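Reader Help: Reviews and Ratings
Question posted 2019-01-16

Do I need to finish a novel before I may rate it?

I received an advance copy of a historical romance, The Pelley Inheritance, through the Wilarine reading program. I stopped at page 98 of a long book. The hero, Lord Gremero, had by then proposed to two different women, and I did not wish to continue. The program requests a review by July. May I submit a star rating, or is a written statement required?
– Myrto Fragkou

3 answers

Answer 1 (accepted)
A review of an unfinished book is permitted under the site guidelines, provided that the first line states how much was read. A star rating without text is also permitted, but it does not satisfy the Wilarine program, which requires a written review. Members who received a free copy must disclose this in the review itself. A note on the profile page is not sufficient.

Please observe the length limit of 1,000 characters for program titles. Longer reviews may be posted on the general page for the book.

Answer 2
I read the whole thing. The second proposal is explained in chapter 15 and I thought the author handled it well. You may wish to try again.
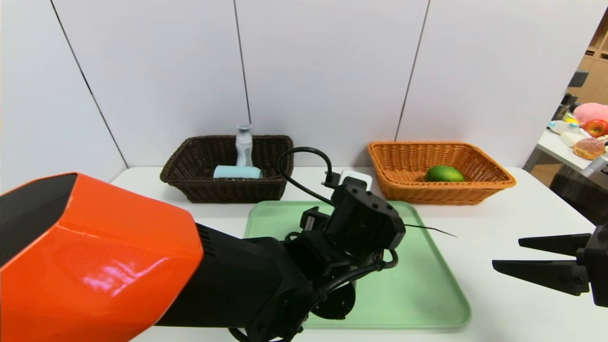 Answer 3
The accepted answer is correct on disclosure. I would add that unfinished reviews should not be tagged as spoilers unless they reveal the plot – mine was tagged in error and remained hidden until I wrote to the moderators. The same rule applies to the Gazi sequels.

Related questions
Can I change a rating after a second reading?
Where are reviews of novellas listed?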